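Book Project Report: Harbor of Small Lies (Irau)
Jennylyn Estrella, period 3, partner Estrella Chávez

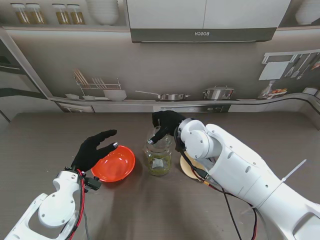
What is the novel about?
A ferry clerk named Pillay who starts reading other people's mail during a long strike and then can't stop. She lives in Hemville, a port town with one hotel and a lot of fog. The letters belong to a married couple, and by chapter 4 she is basically in love with both of them.

What we did
Read the whole book, 50 pages a week, more at the end because we fell behind. Estrella kept the character chart. I did the timeline and most of the typing. We met Wednesday at lunch to compare notes and mostly argued about the ending.

Plot, short version
Strike starts. Mail piles up. Pillay opens the first letter by accident (so she says). The husband works across the water in Prukance and writes home every few days. The wife answers less and less. Pillay starts writing the answers herself. That is the best part of the book and it takes more than 60 pages to get there, which is too slow.

Style
Short chapters, lots of weather. The letters sound like real letters, with crossings out and people repeating themselfs. The regular narration is weaker. Everybody "murmurs." Estrella liked the fog descriptions, I skipped a few then had to go back for the timeline.

Characters
Pillay is not a nice person and the book knows it. She thinks she is helping. The husband we only know from paper, so when he finally steps off the boat he seems kind of flat. Maybe on purpose? We didn't agree. The wife needed more scenes. She gets 3 and two are in a kitchen.

The ending
Box 666 at the post office is where the real letters end up, and the number felt corny to me. Estrella says its a joke about the church ladies in chapter 2. OK, could be. Pillay never gets caught, she just gets on the ferry.

Problems with the project
Timeline is off by a week somewhere in the middle, the book gives two different dates for the storm. Ran out of time for the map of Hemville. Chart is stapled to the back.

Rating: Estrella says read it. I say read it from chapter 4.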